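Sorness Play Kitchen Set: README

Version 3 of the item list, updated in October

What this is

A list of the toy food, dishes and kitchen pieces that make up the Sorness play kitchen set, along with the photos and notes that go with them. The set is used for tabletop sorting and putting-away tasks: fruit into a bowl, bottle onto a plate, washed things into the colander, and so on. The card covers what is in the set, how the pieces are named, how the photos are sorted, and what to watch out for if you want to put together a similar set of your own.

Maintained by Ewurabena Korletey. Item names and the first round of notes by Fiifi Addo.

Contents

The full set has 193 pieces. They are stored in two bins, one for food and one for dishes. The food bin holds fruit, vegetables, bread, a few sweets, and pretend bottles and jars. The dishes bin holds bowls, plates, cups, colanders and utensils. No single layout uses more than a handful of pieces.

There are 1,120 photos in this release. Each belongs to one of 80 layouts. A layout is a written list of which pieces go on the table and which ones are supposed to end up in or on something else. Where each piece starts is left to the person setting up, so two photos from the same layout can look quite different.

Where the pieces came from

Most of the food came from two mixed boxes bought secondhand in Metthorpe. The dishes were bought new in small lots, mainly from Trandau. The pieces were never meant to match. Sizes are all over the place, and a berry from one box can be bigger than a slice of something from the other. We left it that way. Real kitchens have the same problem with lids.

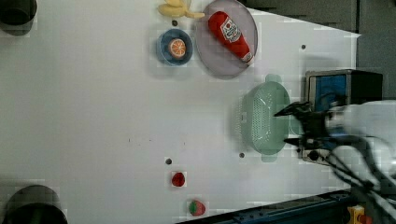
Fruit layouts make up the largest group, 31 of the 80. A typical one asks for a small bowl, a plate, a colander, and a mix of whole fruit and slices. The banana, the orange slice, the strawberry and the raspberry turn up often in this group. The ketchup bottle is included in some of the fruit layouts on purpose, as the thing that does not belong with the rest.

Naming

Names are short and lowercase, with the color first when two pieces would otherwise share a name. The rules:

Whole food gets the plain name: strawberry, raspberry, lemon.
Cut food gets "slice" or "half" after the name: orange slice, tomato half.
A banana with its peel opened is "banana peeled" even if part of the peel is still up. The closed one is "banana".
Dishes get color, then type: blue bowl, mint colander.
Bottles go by what the label shows. If there is no label, use the cap color.

The large plate caused the most arguments. It reads as gray in some light and pale purple in other light, and early notes have it both ways. It is "gray plate" everywhere now. If you find "purple plate" in an older notes file, it is the same piece.

Notes files

Every layout has a plain text notes file with four fields: pieces used, goal, time of day, and remarks. The remarks field is free text and varies a lot. Fiifi wrote full sentences. Later entries are often just a word or two, and some are blank. Thái is the name of the second storage shelf, so "back on Thái" in the remarks means the piece was put away there after the session.

Known problems

The white tabletop makes pale pieces harder to pick out, especially at midday. The garlic and the egg are the worst. The table also has small holes in it, which show up dark against the white. Please don't label them as blueberries. This happened in version 1 and took a long afternoon to fix.

The light foam pieces roll or get bumped easily. If a notes file says a berry started near the bowl and you see it near the edge of the table, trust the photo.

Two grape bunches were lost between versions 2 and 3. Layouts that called for them now use the plum.

Care of the pieces

Wipe with a damp cloth and mild soap. Don't soak anything with a paper label. Dry the colanders upside down, or water sits in the rim. Anything with a split seam goes in the repair bag and comes off the list until it is glued.

Adding pieces

Send a photo of the new piece on a plain background, its longest side in inches, and the name you'd like to use. Check the list first for anything close. We don't need more tomatoes.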